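Dollus records laundry handling to train two-arm robots

MESLOW - Thursday, March 21, 2019. Dollus has started recording shirt-handling runs at its Meslow workshop, the company said. The runs will train a system that learns from examples how to handle clothing with two arms.

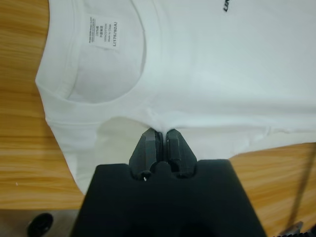 Who moves the arms during a recording?
An operator guides both of them by hand, and the system stores the motion along with the video.

The project, called Vukwood, began in January. It has 1420 runs on file so far, most of them with white cotton. 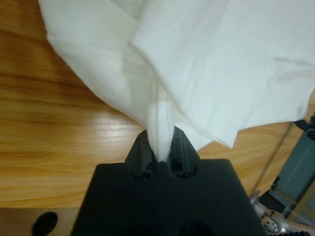

Each run lasts up to 54 seconds. Runs with a dropped grip are kept and labeled - the team wants those in the set too.

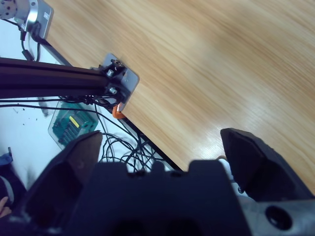
Nine operators share the work in shifts. Dollus plans to add 70 runs a day through the spring.
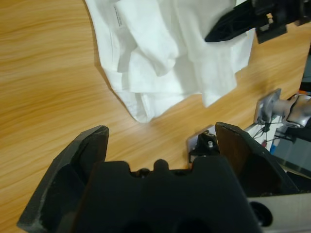 Amin, a linen supplier, is paying for part of the project and will get the first trained version. Towels and pillowcases come next.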